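Mullora Clothing Bank: progress report to the Alach Fund
Prepared by Tamsin Baxter
Last updated: July

Summary

This report covers the second half of the grant. The clothing bank has stayed open throughout, the backlog we carried over from winter has been cleared, and the move into the larger room at the Saithong building is finished. Spending is in line with the budget apart from one item, explained below.

Items received and given out

We took in 1,131 items during the period and gave out 807. Most of the difference is winter coats and thick jumpers, which we hold until the autumn. A smaller part is clothing too worn to pass on, which goes to the textile merchant with the monthly collection. We did not record the rejected items separately at the start of the grant and have now added a column for them on the intake sheet.

Children's school clothes remain the thing we are asked for most and have least of. Adult T-shirts and tops are the opposite. We have stopped asking for women's tops in the notices and have put up a request for school trousers and plain polo shirts in sizes for ages seven to eleven.

Referrals

Referrals came from the two primary schools, the health visitors and the housing office. Families can also come without a referral on the open morning, from half past nine until noon. We can now prepare up to 48 parcels in a month. Before the move the limit was set by shelf space, and parcels sometimes had to wait in the corridor.

Room and equipment

The grant paid for shelving, rails, lidded boxes and a second washing machine. The shelving cost more than quoted because the wall at the back of the room needed longer fixings. We covered this from the amount set aside for printing, as agreed by email. The washing machine was delivered late by Bustov and the first one supplied had a damaged door. It was replaced at no cost to us.

The old tumble dryer is still in use but takes a long time over heavy items. We are not asking for money towards it in this report.

Sorting and folding
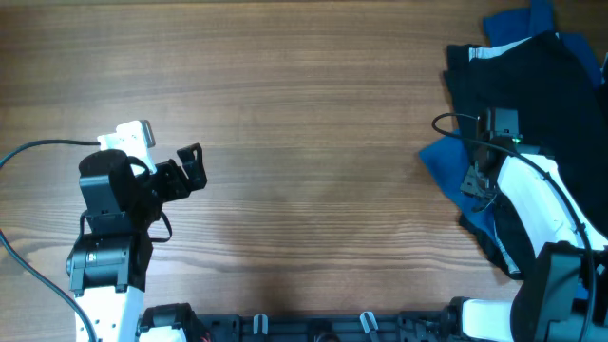 Sorting is the slowest part of the work and the part we have changed most. Donations used to be tipped out on the floor and picked through. They are now brought to the wooden table a few at a time, checked for stains, missing buttons and broken zips, then folded and boxed by size. Mixed piles still have to be separated at this stage, such as the black garment with a white stripe and the blue one at the side of the table. Plain dark clothes need a closer look than light ones, as marks are easy to miss, and we have bought a brighter lamp for the evening session.

Folding is now done to one set size so that the boxes stack properly and labels face outwards. A parcel for one child can be made up without unpacking a whole shelf.

Next period

The coats will be brought out in September and sorted again by size. We will keep the open morning at its present hours and review them after the school holidays. The remaining money is for boxes, labels, washing powder and the rent on the room. A full statement of spending will follow with the final report.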